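Two-finger vs three-finger gripper for moving chairs — first impressions

traian_a
Joined: May
Posts: 65

Finally got both grippers on the same arm! I've had the Prirkex two-finger for a while, and last month I got my hands on the Raju three-finger, so I spent a long evening swapping them back and forth on the mobile base. The job is pulling banquet chairs out from a table and sliding them back in. Same arm, same controller, same wrist camera, only the gripper changes.

The Prirkex is quick. Tool changes take me 4 minutes with the cable, and it closes so cleanly that I catch myself grinning at it. On a thin rail it's lovely. But give it one contact point on a chair and the whole chair wants to pivot around the fingers as soon as the base rolls back.

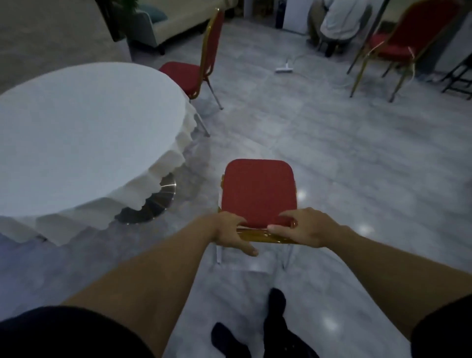

What I keep wanting from a gripper is two contacts spread apart and some give in the fingers. I've been trying to copy how a person takes hold of one of these chairs. Look at where the hands go, both near the front edge of the seat, the left one with its fingers spread over the gold rail and the right one flat on the corner of the cushion with the fingers curled over. That right hand is the one I'd love to get out of the Raju: palm on top, fingers around the rail. I got a decent version of it with the third finger folded down as a sort of palm. It slipped when I rushed the approach, but when it held, the chair came along nice and straight!

Anyone else using the Raju for furniture? I'd love to compare force settings.

ronja_g

Great write-up, and I'm jealous of your evening. I don't buy the three-finger conclusion though. Your pivoting problem is a one-arm problem. Put a second Prirkex on a second arm and you've got your two contacts, with simple fingers that are easy to fix when they break. We did it this way for stacking chairs and I would never go back.

traian_a

Fair, but then I need a second arm :) And two arms on my base means no room for the battery where it is now. I'd like to see how far one good hand gets me first.

bhaugland

With Ronja on this one, partly. Two arms pulling on one rigid thing will fight each other unless the controller is soft enough. What are you running, Ronja?

ronja_g

Plulness, the older box, with compliance turned way up on the left arm only. The right arm leads and the left follows. It looks a bit lazy but it works well, and I've had no bent rails.

bendik_h

Can I put in a word for the camera? Everybody here is talking fingers, and I think Traian's slips could be coming from the view. Shiny gold tube plus a glossy tile floor is horrible for depth. You can see bright spots from the overhead lights right there on the tiles. My Rusteo drops out completely on chrome, and it thinks the reflection of a chair leg is more leg. I'd check the depth image during a slip before touching the force settings.

traian_a

Ooh, good call. I only logged joint data and finger current. Will record depth next time and post it.

agnes_t

Bendik's right about the shiny stuff, but I'd go at it from the other end — aim for the cushion. Red fabric gives you a solid patch of depth, and you can work out the rail from the edge of the seat. Then close slowly until the current rises. I did that with a cheap two-finger and it was fine.

bendik_h

Depends on the chair. On a rounded seat the edge wanders and your rail estimate wanders with it. Still worth a try.

agnes_t

It wanders by less than my finger opening, so I never cared!

traian_a

Okay, trying cushion-first with both grippers, depth recorded. Agnes, what closing speed were you using? Mine goes up to 2 on the slider and I've been leaving it at the top.

agnes_t

Start at the very bottom of the slider and creep up from there. I'll dig out my config tonight and send it over.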